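Search this site Search Go

We use cookies to remember your login. OK / Settings

Folding cells at Pelstead – your questions

Updated Saturday, January 13, 2024. Questions came in from the day shift, nights and the Drotwood depot. Same ones kept coming up so they're all in one place now. Will add more as they come.

Is anyone losing their job over this?
No. No layoffs tied to the cells, and that's in writing in the December letter. When people retire or leave, some folding jobs may not be refilled. We won't pretend otherwise.

How many cells are we getting?
6 to start, all in the old pressing bay. Drotwood gets none this year.

What do they fold?
Small flat stuff only. Cloths, napkins, hand towels. Sheets and gowns stay with people. Anything with snaps or ties too.

Are they faster than us?
Not even close right now. A good folder does more than 200 cloths an hour, the arms are well under that. They can run through breaks and nights though, so that's where the hours go.

Who looks after them?
Cell tenders. It's a new role, same grade as lead folder, 30 hours of paid training. First group is picked, second list opens soon. Ask Malsha Wickramasinghe on the floor if you want your name down. No computer background needed.

What does a tender do all day?
Brings work in, takes finished piles out, clears jams, shows the arms a fold again when they get it wrong. A lot of walking. Good shoes.

Do I have to switch?
No. If you're on the folding line and want to stay, you stay. Some rotation for cover, max one shift a week, and only after training.

What does a cell look like?
White table, panels on three sides, two arms at the front. Each arm has its own gripper and its own camera module up by the wrist. Basket in one back corner, cloths stacked flat in the other.
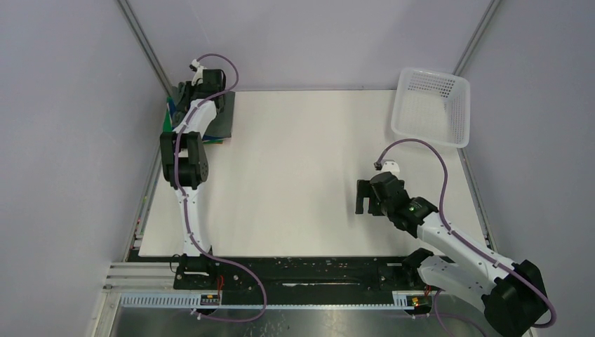
Can the cameras see me?
They point at the table. Footage is used for teh folding work and not for timekeeping or discipline. Your rep has the full policy.

Can I reach in while it's running?
No. Stop button first, wait for both arms to stop, then reach. Every time – even for one dropped napkin.

Something's tangled or a cable looks pulled. Now what?
Stop the cell and call Tredov support, ext. 474. Don't try to fix it yourself and dont restart it.

Is the scheduling software changing too?
Yes, moving to Kong in spring. Separate thing, separate training. Your shifts and breaks stay the same.

My question isn't on here
Drop it in the box by the time clock or tell your lead. Names optional.

Contact us | Copyright 2024 Pelstead | Back to top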